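Bench book, Brannigan shop
Sunday, May 5, 2019

Maple board and the Nikby blocks

Came in after lunch meaning to stay for an hour and went home in the dark, so this will be a long entry. The door stayed open all afternoon and the place smelled of cut grass and, once I got going, of warm maple, and I can't say I minded.

The main job was the board for the blue table. It has been glued up since before the move and leaning against the wall behind the band saw, and every week I told myself it would get flattened. The strips came out of two lots of maple, one a shade darker than the other, and I alternated them at the glue-up mostly to use the stuff up. I'm glad I did! Once the old glue squeeze-out was scraped off and the face cleaned up, the banding looked much better than I remembered, a bit like a butcher's counter. I have written Bresteck on the back in pencil, that being the yard both lots came from, in case we ever want to match it.

Flattening

Started with the cabinet scraper, which needed a new burr, which meant finding the burnisher, which was in the drawer with the drill bits (it lives in the drawer with the chisels, please). After that it went quickly. There was a low spot toward the middle on two of the darker strips and I chased it for a while and then let it be. A straightedge shows a sliver of light there if you go looking. Nothing will rock on it.

Sanded to 180 and stopped. I thought about going finer, but the old pine board was so slick that anything set down on it went skating when someone leaned on the table, and I would rather have a little tooth. No oil yet. There is half a can of Vosora on the shelf and I'm in two minds – it brings up the figure nicely but it also makes everything more orange, and the pale strips are so pretty as they are. Leaving it bare until we've lived with it.

Fixing it down

The blue top is a pleasure for this sort of thing, all those rows of holes, you just slide the work until something lines up. My first marks on the board were out by a hair at the left side, and I could have saved myself the bother by laying the board in place and marking up through the table from below. Did it that way the second time. Countersink was no use, since these bolts want a flat seat, so I went back to the Forstner bit and took it slowly, with a scrap underneath to keep the back from tearing out.

Bolts are snug and no more. Please don't crank them down. Wood moves, and if we have another December like the last one, with the heater going day and night, that board will want somewhere to go.

Sorting the blocks

With the board on I got the Nikby blocks out of box 3294, where they had been living with a ball of string and a good deal of sawdust. The box says 24 pieces. I didn't get as far as checking that against the lid. The ribbing on them is lovely to handle but it holds dust like corduroy, and wiping does nothing except push it deeper into the grooves. What worked was a dry paintbrush, the soft two-inch one, brushing along the ribs. Anything left after that came off with a damp toothbrush, and then I stood them on a towel by the window.

I had thought to sort them by color and found halfway through that sorting by shape is more use. The stars want to be kept apart from the rest, their points are the first thing to get scuffed in a full box. Cylinders can go anywhere. The flat-sided ones pack against each other very sweetly.

Tried a handful on the new board to see how they sat. Stars and cylinders over to the left, in green and red, and then the blue and yellow ones bunched up in a column on the right: cube at the back, then the hexagon, then the heart, and the triangle out in front. Colors read beautifully against the maple, the yellow included, and I had worried about the yellow. On the old pine it all but vanished in the afternoon light. 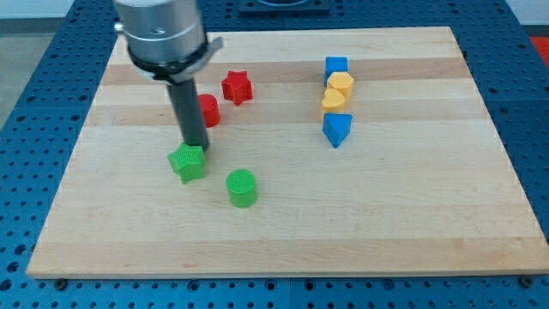

Still to do

Ease the near edge of the board with a block plane, just enough to be kind to forearms.

Decide about the Vosora. If anyone has a scrap of the darker maple, put a coat on half of it and leave it on the windowsill for me to look at.

Find a better box for the blocks, with a divider for the stars. The string can have 3294 to itself.

Sweep under the band saw. I ran out of evening.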